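4. The Toast Task

Ayodele Onuoha
1/6/21

Making toast is the task everyone suggests and few people want to grade. We picked it for Felham, our benchmark for tool-free tipping, and have had plenty of time to regret it. The robot is given a slice of bread on a plate and a two-slot toaster. It may hold the plate. It may not touch the bread. The slice has to end up standing in a slot, and the plate has to stay in the gripper the whole time.

The rule against touching the bread came out of our pilot runs, in which the policy learned to squeeze. A squeezed slice fits almost anywhere and looks like something found under a car seat. Tipping from the plate takes the squeeze away and leaves us with friction, gravity and the slice's own opinions.

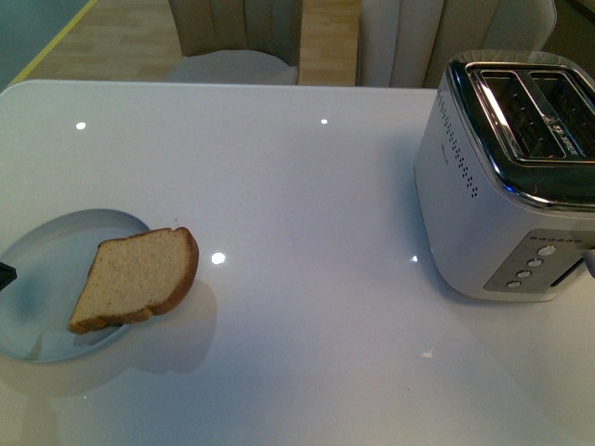 We collected 1,085 demonstrations by teleoperation with two operators. Each demonstration was cut into four phases (grasp, lift, align, tip), and the cuts were made by hand because our automatic segmenter, Evora, kept deciding that hesitation was a phase. In fairness to Evora, it was a large part of the data. The operators hovered before the tip, sometimes for longer than the rest of the task put together, and the first policy we trained copied the hovering beautifully. It would carry the plate to the toaster and then think it over until the time limit of 60 seconds ran out.

We fixed this by resampling the align phase to a constant speed along the path of the gripper. This is a crude fix. We tried three more elegant ones and they are in the appendix, where they can do no harm.

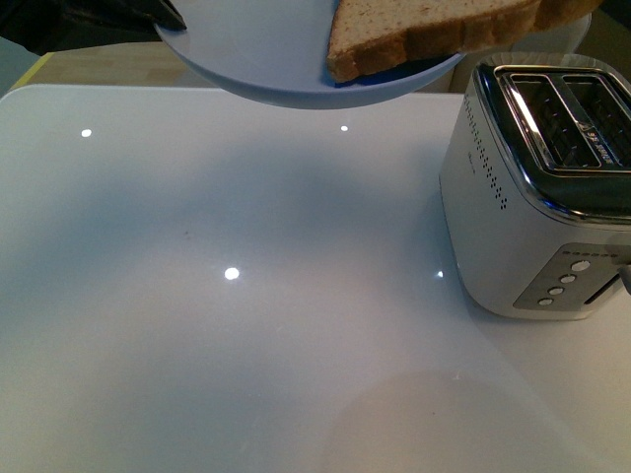 The policy takes the head view, the wrist view and the joint positions, and predicts a short chunk of motion. Early on we assumed the head view would do most of the work, and that the wrist view would matter only at the grasp. Masking tests say otherwise. With the wrist view blanked after the lift, the success rate fell far more than it did with the head view blanked over the same stretch. Our best guess is that the wrist view carries news of small slips at the rim, which change the tilt of the plate long before the head view shows much.

Figure 7. Moments from the toast task, head and wrist views.
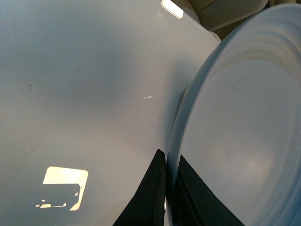

4.1 Rim Grasps

The grasp is a pinch on the rim, one finger inside and one outside. It's a poor grasp for holding a plate level and a good one for tipping it, and we chose it with the second half of that sentence in mind. Depth along the rim turned out to be the number to watch. A shallow pinch lets the plate droop during the lift, and a droop in the wrong direction sends the bread off on its own schedule. We added a regrasp step that fires when the measured droop passes a fixed threshold, and after that most of the remaining failures moved to the tip, where we wanted them.

4.2 What Counts as a Success

We scored a trial as a success if the slice was standing in a slot at the end and the plate was still held. Leaning was allowed. Lying across both slots was not, although the Kuroda baseline did it so often that we gave the outcome its own column. 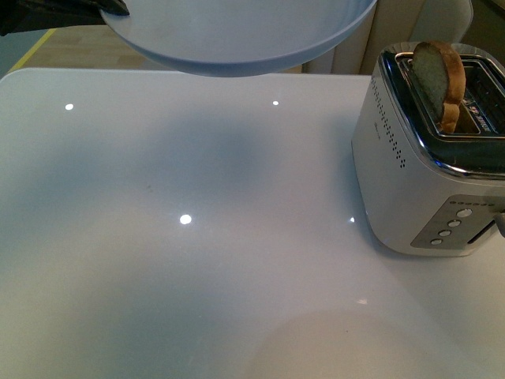
Titden, reading an early draft, objected that a slice standing in a slot is only half of breakfast, and that a benchmark named for toast ought at some point to involve heat. We accept the criticism. Pressing the lever calls for a second arm or for setting the plate down, and either one turns this into a different paper. We ran 46 evaluation trials per policy with the toaster unplugged, and we make no claims about browning.

Last updated: September

Contact the authors | Copyright the authors | Back to top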